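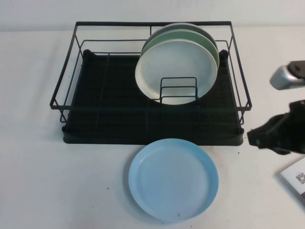 Skirnley support replied that a dropped pick on the fourth plate is nearly always the lower finger touching the table before the jaws close, and asked for the approach height and the last error code.

Ticket 3181, cell Zemari, plate-to-rack task
Status: open

Error is "grip lost on lift". Approach height was set to 3 mm. The pale blue plate lies flat in front of the drip tray, so the fingers have to come in low from the right. Plates already standing in the rack are not affected.

Tried so far:
- Re-zeroed the gripper. No change.
- Cleaned the finger pads and checked the mounting screws. All tight.
- Raised grip force from 12 N to 40 N. Plate still slips, and the motor runs warm. Put back to 12.
- Ran the jaws open and closed with no plate. The lower finger stops short of its end position.

Skirnley says the last one points to the finger carriage, not the height. They want the cover off and the rail checked for grit - dry cloth only, no oil.

Spare carriage ordered from Oosthuizen in case the rail is worn. Leave the rack and tray where they are until the rail check is done.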